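Re: [steltow-potters] glaze running on the big plates

On January 19, Hazem Ramadan wrote:
> Has anyone got the Skevari green to stay put on a flat
> plate? Mine slid right off the rim and glued itself to
> the shelf. I lost 3 out of the last batch.

Hi Hazem, oh I feel your pain! I had the same mess until I quit dipping and started brushing it on, two thin coats, and kept it well back from the foot. I also slowed the last part of the firing (50 degrees an hour, yes it takes forever) and that helped a ton. The sprig is just a thin brush line on the cream side, so the green never gets near it. 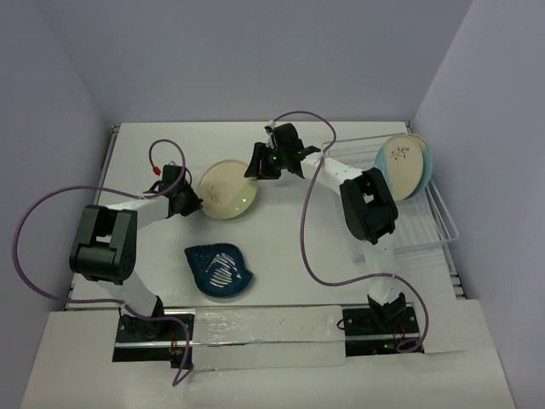
Cornel Iordache thinks the slow firing is a waste of power and that the green only runs if the bucket hasn't been stirred right to the bottom. He could be right, I'm lazy about stirring. Anyway I have half a bag left if you want to try a test tile first.

Amr

Last updated: January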